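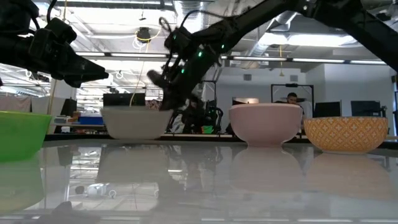 White roof albedo: which reflectance figure goes in the calculation?

Posted 2/21/21 in Climate and Energy

I am estimating the change in reflected sunlight if a dark flat roof of 3,000 square metres is recoated white. The Rivoteo spreadsheet asks for "albedo before" and "albedo after". The existing membrane is listed at 14 per cent. The Daluvum data sheet for the new coating gives one value for initial reflectance and a lower one, 60 per cent, for aged reflectance. Annual sunlight on a horizontal surface at the site is 1,155 kWh per square metre. Do I use the initial or aged value, and can I convert the result directly to tonnes of CO2?

2 answers
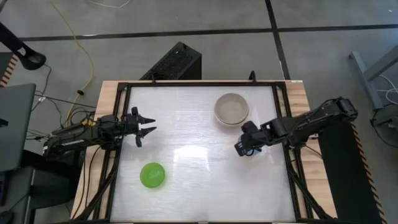
Muñoz

Use the aged value. Coatings lose reflectance to dust and biological growth, mostly in the first few years, and the initial figure only describes a clean sample. With your numbers the change is 0.60 minus 0.14, or 0.46. Multiply by 1,155 and you get 531 kWh per square metre per year of additional reflected sunlight at the roof. That is an upper bound if you get winter snow, as both roofs have much the same albedo while they are covered.

The result can't be converted directly to tonnes. Part of the reflected light is absorbed or scattered back by the atmosphere on the way up, so the change at the top of the atmosphere is smaller than the change at the roof. You also need to choose a time horizon, which the spreadsheet hides in its second tab. Report the two quantities separately. 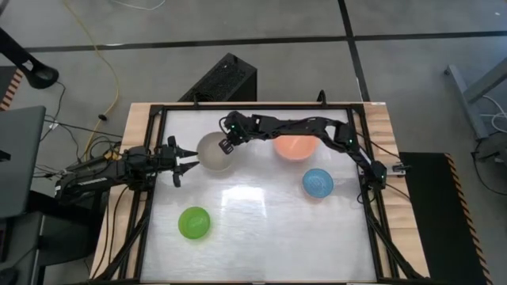
Albedo is also not the same as gloss, and people mix them up when reading data sheets. Gloss describes how much light leaves in the mirror direction. Albedo is the total reflected in all directions over the whole solar spectrum, including the near infrared. The glossy white top on that workbench and the grey concrete floor under it differ in both, but only the total matters for your spreadsheet. A matte white coating can have an albedo as high as a shiny one. Check that the sheet says "solar reflectance" and not "gloss units" or "visible reflectance".

Fosteck user

Just use the first number, that's what the manufacturer tested. We did ours in March and it was fine. Check the heating bill though, it can go up in winter.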